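Re: [equip-plan] second gripper for the Indale bench, November order

> The Fondon quote came in at 1628 per gripper, with a spare finger set
> at 873. If we order both before the end of November we get the service
> plan too. I think we should just go ahead.

I'd hold off. What does the service plan cover, fingers or only the drive? The quote doesn't say, and 873 for spare fingers tells me somebody expects them to wear out.

We also budgeted for 16 hours of use a week, and I doubt the bench log comes close. Our job there is bottles and cups on a table.

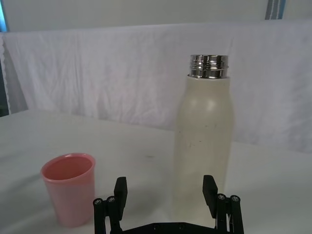 Before I vote for a second unit I want the log, and a price from Bauerfeind for the same reach and payload. A quote that gets better if we hurry doesn't impress me much.

Recent in this list:
Idia controller license renewal
Bench power and floor space
Who signs for spares?

Contact list owner | Back to top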